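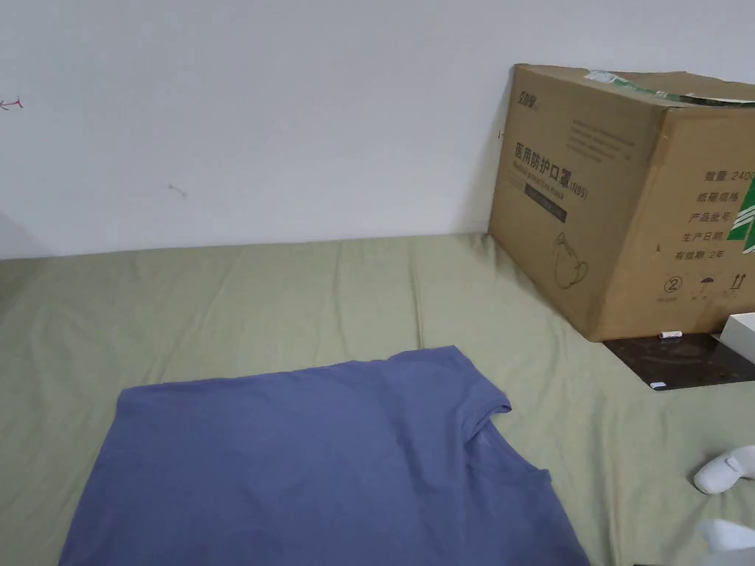
How flat does the shirt have to be before we start recording?
Flat enough that both sleeves are showing and the hem isn't tucked under. Small creases are fine, leave them.

Section 4. Shirt folding station: set-up and recording
Soscombe Robotics Club, Ova project handbook

Read section 3 first (charging and pairing). This part is for whoever is running the folding station on a Thursday, and for new members doing it at home. Two people is easiest. One can do it, slower.

4.1 What you need

- Ova hand gripper, charged
- head strap and camera, lens wiped
- club laptop or your own with the Uda recorder installed
- one short-sleeved T-shirt, plain, one color, no big print
- a bed or a table, shirt plus a hand's width all the way round
- log sheet (back of the binder) and a pen
- the Fodor cable. The short one. The long one drops out if you bump it

No hoodies yet. No button shirts. Long sleeves are in section 5 and section 5 isn't finished.

4.2 Setting up the surface

1. Pick the surface. Bed, table, mat on the floor, all OK. For a bed, push it against a wall if you can so you aren't recording the whole room behind it.
2. Pull the sheet so it won't slide. Wrinkles are OK. A loose sheet is not, it travels with the shirt and the fold comes out crooked.
3. Sheet and shirt should be different colors. White on white is no good, we tried it in April and threw out most of a session.
4. Turn on the room light. Close the curtain if sun is landing directly on the shirt.
5. Boxes and other stuff can stay at the back or the side. Just keep them out of the area where the sleeves swing over.
6. Put your phone on silent. The recorder picks up sound.

NOTE - Don't tidy the background between takes. Set it once, leave it for the whole batch. If something gets moved by accident write "moved" on the log sheet and keep going.

CAUTION - No drinks on the folding surface or next to the laptop.

4.3 Gripper check

1. Hold the gripper away from your face. Power on. Wait for the steady light, blinking means it's still pairing.
2. Squeeze and release five times, slowly. Fingers should open all the way every time.
3. Look at the fingertips. Wipe off lint with a dry cloth. No alcohol, it makes the tips sticky for a while afterward.
4. Pick up one layer of the test rag. Lift it a few inches. Let go.
5. If it grabs the sheet too you are coming in too steep. Lower your wrist and come in from the side of the cloth.
6. Check the cable isn't wrapped around your elbow. Do this every time, even if you just did.

CAUTION - Pinch point at the base of the fingers. Long hair tied back, sleeves pushed up, no rings.

CAUTION - Never leave the gripper powered on and lying on a bed. The vents get covered and it heats up. Power off or put it in its stand.

4.4 Camera check

1. Head strap snug. If it moves when you nod it's too loose.
2. Open Uda, click Preview.
3. Look down at the shirt the way you would when folding. The part of the shirt you're about to grab has to be in view, and so does the gripper when you reach for it. The whole shirt in view at once is nice but not required.
4. Tilt the camera with the side screw, quarter turns. Don't force it, the thread is plastic.
5. Check for blur. Usually it's a thumbprint.
6. Look for faces, mail, school ID, anything with a home address. Move it now. After recording is too late, we'd have to delete the take.

Preview frozen? Unplug the Fodor cable, count to 30, plug it back in. Still frozen, restart Uda. Still frozen, restart the laptop. Then ask in the channel.

4.5 Laying out the shirt

1. Shake it once.
2. Lay it down with the bottom hem toward you and the neck away from you. A bit of an angle is fine and we want some takes like that.
3. Open out both sleeves.
4. Smooth the body with your flat hand, middle outward. Once or twice, don't iron it with your palm for five minutes.
5. Front up or front down, your choice, but mark it on the log sheet (F or B). Swap halfway through the batch.
6. Hands off. Step back to the start position.

A lip of fabric folded over at the neck or shoulder is OK on odd numbered takes. We want the model to see those. On even takes flip it out flat. If you lose track just write what it was.

4.6 Recording a take

1. Click New Take. The number fills in by itself, don't type over it.
2. Gripper open, held off to the side of the shirt. Look at the shirt. Wait for the beep.
3. Fold one sleeve in across the body.
4. Fold the other sleeve in.
5. Pinch the hem and bring it up to the neck. Slow down at the end or it slides.
6. Fold in half again, side to side.
7. Let go. Gripper open. Move it off to the side and hold still until the second beep.
8. Click Keep or Toss.
9. Fill in the log line right away. Not at the end of the batch. You will not remember.

Speed: normal, a bit on the slow side. If you're counting in your head you are going too slow.

Dropped it? Pick it up and carry on. A dropped corner that gets fixed is a good take. Click Keep and write "regrab".

Toss only for these:
- camera slipped or lens got covered
- someone walked in front of you
- gripper shut off
- you used your bare hand to fix the shirt
- beep never came

CAUTION - If the gripper buzzes and won't open, do not pull on the cloth. Hold the power button until the light goes out, then ease the fingers apart from the tips.

4.7 Batches and breaks

A batch is 12 takes with the same shirt and the same surface. After a batch, take the head strap off and take a real break. Water, walk around. Your neck will thank you and the takes get sloppy otherwise - you can see it in the logs, the last few of any long session are all regrabs.

Change one thing between batches. Different shirt, or turn the shirt color, or a different side of the bed, or other hand. One thing. Write it at the top of the new log sheet.

Lefties: there is a setting, Options then Hand then Left. Please set it. We had a whole batch labeled right that wasn't.

4.8 Saving and handing in

1. Click Close Batch. Wait for the green bar. Large batches take a while on the old laptop.
2. Check the number of files matches the number of Keeps on your sheet.
3. Watch the first take and the last take. Just skim them.
4. Copy the batch folder to the club drive, under folding, under the shirt color. Don't rename the folder.
5. Photo of the log sheet goes in the same folder.
6. Do not delete your local copy untill someone marks it green on the tracker.

Current total is 877 kept takes. That includes the table ones from last term. The bed set is the thin one right now so if you have a choice, do bed.

4.9 Trying it on the arm

Only at the club room, only with a mentor there. Not at home, you don't have the arm at home anyway.

1. Clear the arm's reach. Tape line on the floor, everybody behind it.
2. One person on the stop button. That's their only job. No phone.
3. Load the latest model from the drive (highest number, ignore anything with "old" in the name).
4. Lay the shirt out same as 4.5.
5. Say "running" out loud, then click Run.
6. Let it try. Don't help it. If it stalls with the shirt in the gripper hit stop.
7. Score it: 0 nothing, 1 sleeves only, 2 folded but ugly, 3 you'd put it in a drawer.
8. Write down the score even if it's 0. Especialy the second and third 0 in a row.

Time limit per run is 105 seconds, same as the competition. The timer is built into Uda, top right corner.

CAUTION - Stop button before reaching in. Every time. Paused is not stopped.

4.10 Quick fixes

Gripper slips off the fabric - lint on the tips, or battery under one bar.
Gripper picks up the sheet - angle too steep, see 4.3.
Shirt slides when folding the hem - going too fast, or the sheet isn't pulled tight.
No beep - laptop is muted. It's always muted.
Take number skipped - leave it. Note it on the sheet.
Video is dark - a light behind you is putting your shadow on the shirt. Move around to the other side.
Uda says "no hand found" - Fodor cable, then re-pair, see section 3.
Log sheet lost - write down what you remember on a new one and mark it "from memory".

4.11 Packing up

1. Gripper off, into the stand, stand onto the charger.
2. Head strap unclipped and hung up, not stuffed in the bin.
3. Shirts go in the bag folded or not folded, either way. They get shaken out next time.
4. Short cable in the zip pocket.
5. Sign the sheet with initials and the battery level.

Next: section 5, long sleeves (draft). Changes to this section go in the handbook thread, put the step number in your message.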